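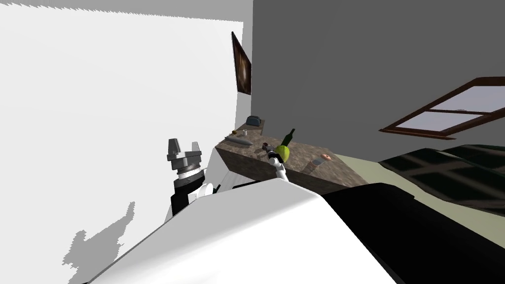 Written by the author of this diary, translator of manuals, Clitley

May, after eleven in the evening

I have been in Clitley for 2 years now, and tonight I finished the long translation for Midoner. It had 462 pages. I sent the last file after supper and then I did not know what to do with my hands, so I cleaned the stove.

In the morning I walked to the market by the Lamier bridge. The woman with the onions asked me if I wanted "a couple," and I said yes, two, please. She gave me five and laughed. I am still learning which words in English are numbers and which are only friendly. My father would like this story, and I must remember it for my letter to him.

The rent will go up by 25 dollars from next month. I can pay it, but I was a little sad, as I had planned to save for the train to Atinga. The ticket is almost 200 with the return. Maybe I will go in the fall, when the prices are lower and the lake is quiet.

It rained until four. I read by the window and slept with the book on my chest. When I woke up, I thought for a moment in English, and the sentence was correct. I wanted to write it down, but it was only about bread.

Tomorrow: call the landlord, buy stamps, wash the blue coat.

14 shares | 3 comments

onion_soup: Five is a couple where I live too.

marshlight: Go to Atinga in the fall, the lake is lovely then.

tea at four: Congratulations on the long translation! I hope you rest a little.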